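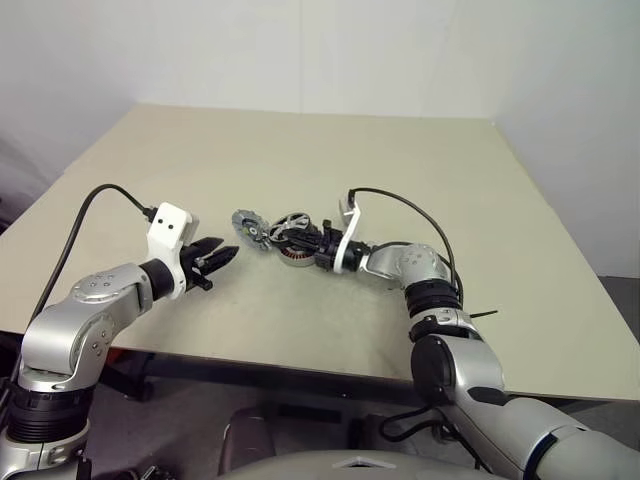
# Prüfliste Zweiarm-Montagezelle, Standort Guswood

Prüfdatum: 4.9.19
Prüferin: Jolanta Kalinowski
Zellenverantwortlicher: Tirta Sinaga
Anlass: wiederkehrende Prüfung nach 900 Betriebsstunden

Bewertung: i. O. = in Ordnung; B = mit Bemerkung; M = Mangel, Freigabe erst nach Behebung.

## 1. Arbeitsfläche und Umgebung

- [x] Tischplatte frei von Werkzeug und Fremdteilen – **i. O.**
- [x] Zustand der Oberfläche – **B**
 Leichte Schleif- und Wischspuren auf der Platte. Keine Auswirkung auf die Teileablage; Reinigung gemäß Wartungsplan.
- [x] Tischgestell standsicher, Verschraubung geprüft – **i. O.**

## 2. Arme und Gelenke

- [x] Gelenkgehäuse links und rechts: Schrauben auf festen Sitz geprüft – **i. O.**
- [x] Drehgelenke über den freigegebenen Bereich verfahren, keine auffälligen Geräusche – **i. O.**
- [x] Haltebremsen, Prüfung bei abgeschaltetem Antrieb – **i. O.**

## 3. Greifer

- [x] Befestigung der weißen Greiferhalterungen – **i. O.**
- [x] Fingerspitzen auf Verschleiß geprüft – **B**
 Linkes Fingerpaar an den Kanten leicht gerundet. Austausch spätestens im Januar; Ersatzteile über Domański.
- [x] Halteprüfung rechts mit Baugruppe Taltari (Zahnrad, Speichenrad, Stator mit Wicklung) – **i. O.**
 Die Baugruppe ist so zu greifen, dass die Finger nicht auf die Wicklung drücken. Das Zahnrad muss für den linken Greifer zugänglich bleiben.

## 4. Leitungen

- [x] Kabelbögen an beiden Greiferhalterungen, Freigang in den Endlagen – **i. O.**
- [ ] Leitungsführung unter dem rechten Arm – **M**
 Die schwarzen Leitungen hängen nahe der Tischkante in losen Schlaufen. Sie sind im Abstand von etwa 400 mm zu befestigen – die Beweglichkeit des Arms darf dadurch nicht eingeschränkt werden.
- [ ] Kurzes Kabelende am rechten Handgelenk – **B**
 Zuordnung im Schaltplan nicht eingetragen. Herr Sinaga klärt mit der Firma Pillov, ob das Kabel benötigt wird.

## 5. Sicherheitsfunktionen

- [x] Not-Halt, 6 Auslösungen aus verschiedenen Stellungen – **i. O.**
- [x] Wiederanlauf nur nach Quittierung – **i. O.**
- [x] Geschwindigkeitsbegrenzung im Einrichtbetrieb – **i. O.**

## Ergebnis

Die Zelle bleibt für den Automatikbetrieb gesperrt, bis der Mangel unter Punkt 4 behoben ist. Einrichtbetrieb unter Aufsicht ist zulässig. Nach der Befestigung der Leitungen sind der Freigang rechts sowie der Not-Halt erneut zu prüfen und in dieser Liste nachzutragen.

gez. J. Kalinowski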